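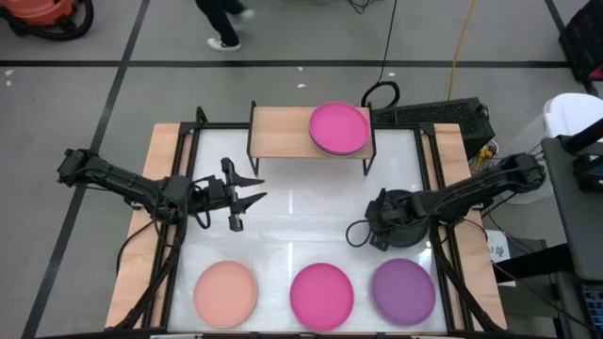
Milagros thinks the plates should go under the shelf and the bowls on top, because bowls are lighter and plates are what you drop. She said it twice on the phone this morning and once more in a message after lunch. I told her I'd think about it. For now the plates are on top, at the right end, with the pink one over the others. The pink one is a little too wide for the shelf and sticks out front and back, but it's the one I reach for most, so it stays where I can get it.

The shelf is the small one with the light wood top and the black metal frame. I bought it in July meaning to put it in the bathroom, and it never got there. It was under the coats until last week. I measured it again today and it's 13 inches long, so it will fit in the kitchen between the bread box and the wall if I turn the bread box sideways. I tried that before supper. The lid of the bread box then hits the light switch. I turned it back.

Rigoberto came by at four to look at the cabinet door. The hinge is bent and he says the wood behind it has gone soft, and that a new cabinet from Tridwood would be $260 before anyone hangs it. He thinks he can fill the holes and move the hinge up. I'd like that better. He took the old screws with him to match them and left his pencil on the windowsill.

While he was here I went through the rest of the dishes. I made a stack for Yesenia, who moves into the new place at the end of the month and has no bowls at all. She gets the blue set, the gravy boat, and the oval platter. I'm keeping the dark bowl. I use it for rice and for salad and for carrying peelings out to the compost, and I wouldn't know what to do with the hand that wasn't holding it. The mugs I couldn't decide on. I put them all back and closed the door, as far as it closes.

Found the lid to the small saucepan behind the flour. Did not find the saucepan. I have a feeling it went with Édgar after the picnic, full of beans, and he has been meaning to return it. I'll ask, but not this week - he has enough going on with his mother.

Washed the drawer liners and laid them over the tub. The one from the knife drawer has a cut right through it and I should throw it away. I washed it anyway.

Supper was eggs and the end of the squash. I ate off the pink plate and then had to wash it right away so I could put it back, and doing that I saw what Milagros meant. If I want one of the plates lower down I have to lift the pink one off first, every time. But the same would be true under the shelf, and I'd be bending to do it, with less room for my hand. I may try the small plates underneath and the big ones on top and see how that goes for a few days.

Need: shelf paper, two hooks for the dish towels, wood filler for Rigoberto (he said any kind), a box for Yesenia's things that isn't the one from the liquor store, the bottom is giving out on that one. Also call the dentist back before noon.

Ten-thirty now. The tub is still full of drawer liners and I wanted a bath.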